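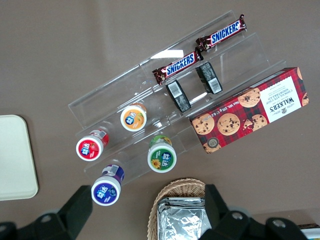

Wrist camera view, shelf restocking task. Clear tiered stand with snack bars and small bottles, wicker basket at the bottom, gripper fingers in the foreground.

Traner Shelf: wrist-view demonstrations for picking from transparent stands

Maintainer: Anisa Majimbun
Status: second release, still being checked

What this is

Traner Shelf is a set of robot arm demonstrations recorded by hand control, together with the code for the method we tested on it. The question was a narrow one. Clear acrylic gives poor depth readings, and its edges throw highlights that move when the wrist moves. We wanted to know how much of the trouble in learned picking comes from those highlights, and whether a cheap change to training would help.

The goods are ordinary packaged snacks and drinks: Snickers bars, a box of Walkers shortbread, small drink bottles with coloured labels. Containers in the scenes include the tiered stand and a woven basket.

Method

The base policy, which we call Cumden, takes the wrist image and the arm's joint positions and predicts the next 20 actions. It runs the first 8 of these and then predicts again.

The change, called Salazar, works at training time only. For each step we paint false highlights on to the image: thin bright streaks, placed mostly along straight edges. The policy sees both the clean and the painted image and is penalised when the two sets of predicted actions differ. No depth input is used, and nothing is added to the network that runs on the robot.

We tried masking out real highlights first. It made grasping worse, as the mask often took part of the wrapper with it.

Contents

train/ 60 demonstrations for each of the 8 tasks
val/ 8 demonstrations for each task
configs/ settings for Cumden and Salazar
tools/ playback, trimming and the highlight painter
notes/ the operator's remarks, one text file per task

Each demonstration holds wrist images, joint positions, gripper opening and a one-line instruction in English. There is no fixed overhead camera. Instructions were typed before recording and have not been tidied up, so expect "bar" and "chocolate bar" for the same item.

Results

Each policy was run 40 times on the task "take a bottle from the lower shelf". Cumden finished 20 of the 40 runs. Salazar finished 31. On tasks with no clear plastic near the target we saw no difference we would want to defend.

Most of the remaining failures are with bottles lying on their sides. The fingers close on the shelf wall or the cap slips. Salazar does not help with this, and we think it needs a different approach angle, which the demonstrations rarely show.

A run counts as finished only if the item ends up in the basket and the stand has not been pushed off its mark. Runs where the arm was stopped by hand count as failures.

Known problems

The gripper covers part of the lower image at all times. Cropping it out hurt results, so we left it in.

Lighting comes from the room. One group of demonstrations was recorded on a Sunday with the blinds up and has much stronger glare than the rest. These are tagged bright_room in the index.

Some labels carry Chinese characters and others English. We have not tested whether naming items by their printed text works in either language.

Gripper opening was logged with a short delay in the first release. It is corrected here — please do not mix the two versions.

Use

Load a task with the Comura reader:

comura load shelf --task bottle_lower --split train

Training on one task takes an evening on a single graphics card. Keep the painter's strength at the default until you have a working baseline; at high settings it hides small caps altogether.

Bug reports are easier to follow up with the task name and demonstration number. Send them to Anisa through the issue page.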